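From the repair bench: old towers, old paste

I finally got going on the pile of retired office towers that Lultska passed on to us back in October, and I have to say I'm enjoying it more than I expected! These are proper heavy workstations (the kind you lift with your knees), and the plan is to get four of them cleaned up and over to the study room at Nornden before the holidays. I like to lay each one on its side and get the cover off before I decide anything, because half the time the label on the outside tells you very little about what's in there. 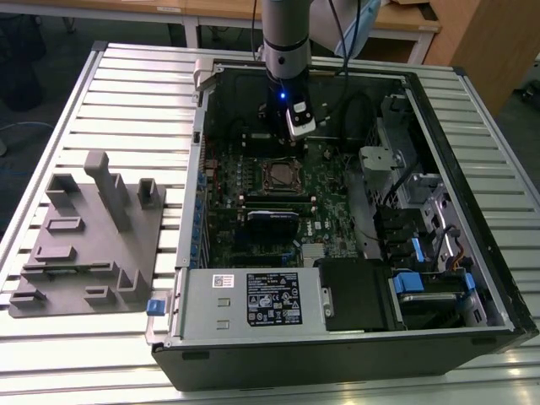
Dust comes first, then the cards, then the memory. I keep the good sticks in the padded trays from Forska and write the size on a bit of tape – my memory for memory is terrible. Anything we can't use goes in the Furtună box for parts, and if you need a bracket or a case screw, come and dig through it, please!

The part I'm fussiest about is the processor. Old thermal paste gets everywhere if you rush, so I go slowly with a lint-free cloth and a little isopropyl alcohol, and I leave the chip clamped in its socket while I wipe the top.

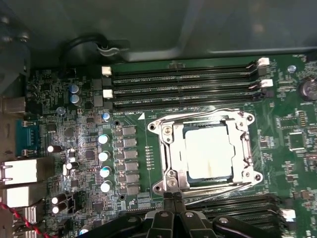

Do I need to put on new paste every time the heatsink comes off?
Please do, even if the old layer looks fine. Wipe both surfaces clean, let them dry, and put a small dab in the middle before the heatsink goes back on.

We still need 2 power cords and a spare keyboard, so have a look in your closets.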